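Oltitz Suture Practice Pad, reviewed by Myfanwy Owen
Wed 28 October

I bought the Oltitz pad to replace a Hadier one that had gone stiff along one side. It cost 18 dollars with shipping, and the thread is sold separately.

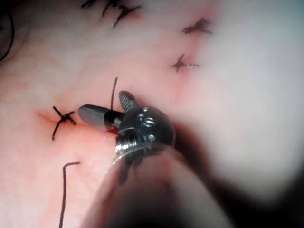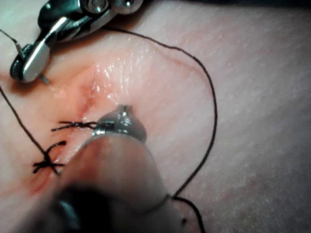
Black thread, tied stitches.

Black was the right choice of thread. It stands out on the pale skin, and I can check a knot without leaning in. The white thread I had left over from the Hadier kit was hard to follow.

The surface takes a needle well. I put in 20 stitches along one cut before the edges began to tear, and those were at the end where I had been pulling too hard. The old pad tore sooner. Short tails stick out and catch on the next loop, so I now trim them closer.

Two complaints. The pad slides on a smooth table unless you put a damp cloth under it, and the storage sleeve is too tight. Raffaele Sartori has the larger Oltitz pad and says the sleeve on his is no better.

I would buy it again at this price. Four out of five.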